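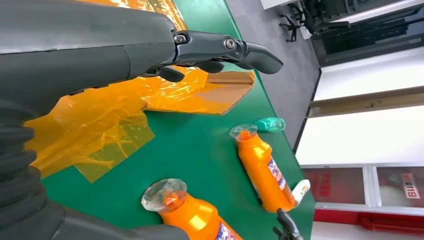 Gripper finger over a green tabletop.

How to check whether someone is in the Durken County jail

1. Open the inmate search page on the sheriff's website. The list is refreshed every 30 minutes, and new bookings can take longer to show.

2. Enter the last name and the first 2 letters of the first name. Leave the booking number blank unless you have it.

3. Open the record and read the "Hold" line. A hold for another county or state means bail alone will not get the person released.

4. Write down the booking number. The clerk will ask for it — a name is not enough.

If there is no match, call the jail desk at extension 271. Warrants are not listed on this page; ask the court clerk in Liao.

Page maintained by Aiman Rondonuwu. Last checked in April.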